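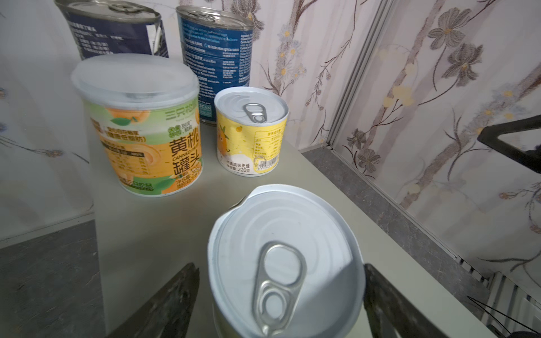 Fig. 2. Canned goods on the table. Ring-pull lid in front, peach container with plastic lid and short yellow-and-white can behind.

SECTION 7: STOCKING THE SHELF WITH CANS

Read this before loading anything into the Gavlow pantry unit. Shelf must be up and both locking pins in (Section 6). If not, go back.

What you need
Cans. A dry cloth. Marker pen. Clear bit of counter or table next to the unit.

Steps

1. Take all cans out of the bag or box. Stand them on the table, lids up. Leave gaps so you can get your fingers round each one.

2. Check lids. Ring tab flat? Rim OK? A small dent in the rim like the front can in Fig. 2, put that one to one side and look at it again under good light. Bulging or leaking: throw it out. Dont taste it.

3. Read the label for the net content. On imported cans look for the number next to 净含量. The short can in Fig. 2 says 220克, that's 220 grams. Weight of food only, the can itself adds more.

4. Sort by height. Tall ones to the back row, short ones front.

5. Write the month on the lid with the marker. Just the month is fine, e.g. January. Keep clear of the ring tab.

6. Load the Tranik tray, back row first. Labels facing out. Max load per tray 7 kg.

7. Slide tray in until it clicks. Pull gently to test.

NOTE: Containers with a plastic lid (peaches, other fruit) go on the top tray only. Plastic lids are slippery, do not stack on them.

NOTE: Some drinks and fruit are better cold. The short can is marked 冰镇风味更佳 (tastes better chilled). Move to fridge the night before if you want. No need to keep it there.

NOTE: Tray depth is 400 mm on the standard unit, 600 mm on the Grarodgate wide unit. The wide tray has the same weight limit. Do not fill it just becuase there is room.

CAUTION: Ring-pull lids are sharp once open. Never put an opened can back on the shelf. Tip leftovers into a bowl with a cover, fridge, eat within 2 days.

CAUTION: Do not use the ring tab to lift or carry a can. Hold the body.

Tray sticks or won't click
Take the cans out first. Wipe the rails with the dry cloth. No oil. Still stuck, check the tray is not in upside down (Nasrallah stamp goes on the underside). Then see Section 9, Rails.

Next: Section 8, Jars and bottles.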